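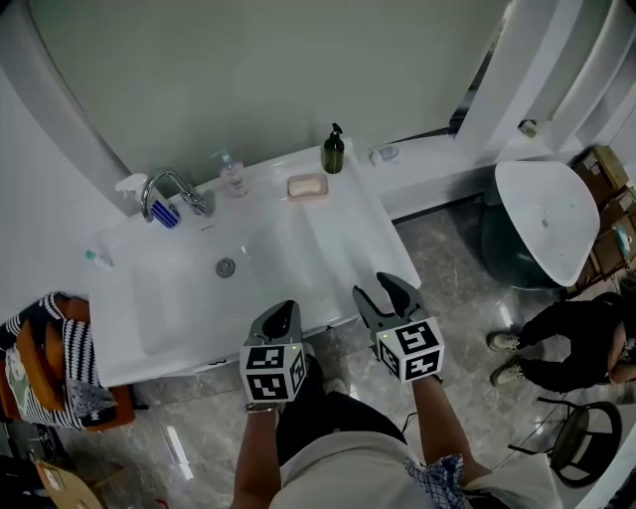 Hauswirtschaft Darnside – Putzblog des Waschraum-Teams

So, Waschraum. Mein Lieblingsthema, haha. Seit Oktober bin ich für die Becken eingeteilt, und weil mich schon wieder zwei Leute gefragt haben, wie ich das mache, schreib ichs jetzt schnell auf, Pause ist gleich rum.

Erstens: Sprühflasche und Schwamm (der blau-weiß gestreifte) direkt neben den Hahn. Nicht in den Eimer, nicht auf den Boden. Sonst rennt man dreimal.

Dann das ganze Zeug auf der Ablage. Seifenspender mit der rosa Seife, Schälchen mit dem Seifenstück, die dunkle Glasflasche mit dem schwarzen Pumpkopf. Drei mal Seife an einem Becken! Ich hab nichts gesagt. Doch, hab ich. Im Ristulham drüben steht eine Flasche pro Becken und fertig, da bin ich in 11 Minuten durch. Hier nie.

Reihenfolge bei mir: alles nach rechts schieben, links wischen, alles zurück, rechts wischen. Das Seifenschälchen zuletzt, das klebt immer und wenn mans zu früh anfasst, hat man das Geschmiere überall. Tuben mit Deckel gleich hinstellen, die rollen sonst ins Becken. Die mit dem grünen Deckel liegt jedesmal wieder ganz links vorne auf der Seite, keine Ahnung.

Becken: einsprühen, kurz warten, mit dem Schwamm von oben nach unten, Abfluss zum Schluß. Den Chromring am Abfluss nicht mit der rauen Seite, gibt Kratzer, sieht man sofort. Hahn mit trockenem Tuch nachreiben, auch hinten, wo er auf der Platte steht. Da sammelt sich der Kalk und kein Mensch guckt hin, außer der Kontrolle natürlich.

Die lange weiße Ablage nach rechts bitte auch mitmachen, bis ganz zu den Trennwänden! Da bleibt immer irgendwas liegen. Einmal drüber, kleinkram zurück aufs Becken.

Neues Mittel ist bestellt, Stillidora, mal sehn. Das alte schäumt mir zu viel. Und wer die Ersatzschwämme sucht: Schrank 714, unteres Fach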